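厨房台面作业记录：微波炉热饭这件事，机器到底能不能干
2018年12月

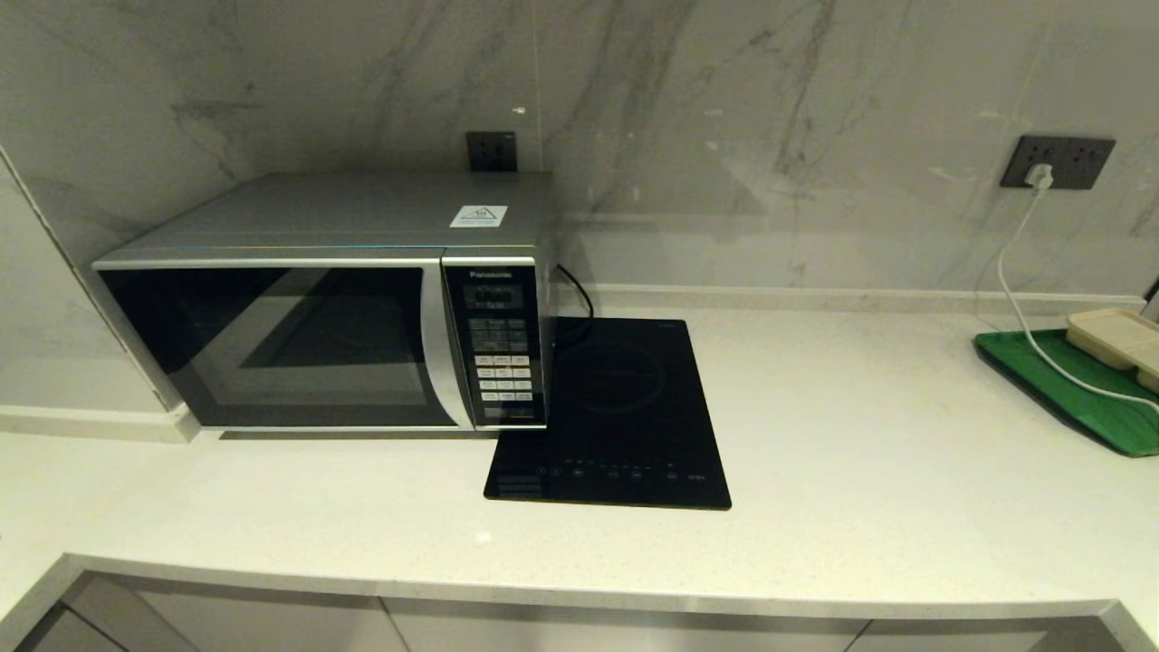
Trunport 家务自动化小组 · 实验记录本

接上一页。台面这一角没有重新布置，微波炉、电磁炉和墙上的插座都按平时做饭的样子留着。Graston 那边来信建议先把多余的东西清掉，等成功率上去再一样一样放回来。我不太同意。谁家做饭之前先清台面？清完再测，测出来的是清过的台面。

任务写得很短：开微波炉门，把饭盒放进去，关门，设时间，启动，取出。人做这件事几乎不过脑子。拆成机器的动作以后，前两步就够吵一个下午。

门。松下这台的玻璃又黑又亮，关着的时候看到的是屋里的倒影，看不到炉腔。深度图在这一块历来不可信，Prurnari 的演示视频里用的是哑光贴膜的门，他们的说明里没提这一点，我是放大了看出来的。把手是门和控制面板之间一条细细的银色弧条，跟门框颜色接近，分割模型容易把它并到门框里去。2月那版模型就有这个毛病，后来说修好了，我还没见到让我放心的数据。

按键。面板上半部分的键是深灰的，底子是黑的，下面那片数字键浅一些，好认。排得很密，键又小。指尖偏一点就按到隔壁，按错了机器自己也不知道，除非去读显示窗。读显示窗又是另一个模型，另一套误差。有人提议直接接继电器绕过面板，那就不叫用微波炉了，叫改装微波炉，这个我在组会上说过，不再写。

电源线。微波炉右后侧那根黑线绕出来一个弯，朝电磁炉那边垂下去。黑线配黑玻璃，视觉上基本等于没有。右边插座上还有一根白线，沿墙下来，再从绿托盘上面过去，托盘上放着饭盒。手臂去拿饭盒，要先想清楚怎么不带上那根白线。目前的规划器只认刚体，线在它眼里不存在。我在避障设置里手工画了两块禁区，算是糊弄过去，换个厨房就得重画。

饭盒本身是米色的，盖子分格。抓取点先定在盒身两侧，不碰盖子。Michalski 的夹爪标称能适应各种容器，标称而已。装了汤的没人敢让它试，我也不敢。

电磁炉的触控图标在下沿一排，印得很浅。手臂肘部从上面扫过会不会误触，要单独测。安全上先规定：测微波炉期间电磁炉断电，开测前用手确认，不看软件状态。

台面是白底细点的，后面墙是带灰纹的大理石，抛光的，反光也不少。标定板放在上面角点检测偶尔会跳，建议调低补光灯，别动相机曝光。

仿真里同一个任务跑了大约1000次，成功90%。这个数字已经被抄进两份汇报了，我要求在旁边注明是仿真，没有线，没有反光，门把手是一根理想圆柱。真机的数没有出来之前，请不要对外说“微波炉任务已基本解决”。

我自己的看法先记在这里，省得以后不认账：单独开门，能做；单独放盒子，大概也能做；连起来，在别人家的台面上，不用人在旁边盯着，我看还早。站在旁边盯着机器热饭的那段时间，人早把饭吃完了。

待办：
门把手分割，用关门状态的图重新标一批。
黑色电源线单独建一类，先别跟“背景”混着。
数字键按压误差，要指尖落点的原始记录，不要平均值。
跟 Graston 回信，台面不清。
禁区的坐标抄到共享文件里，上次只存在我本机上。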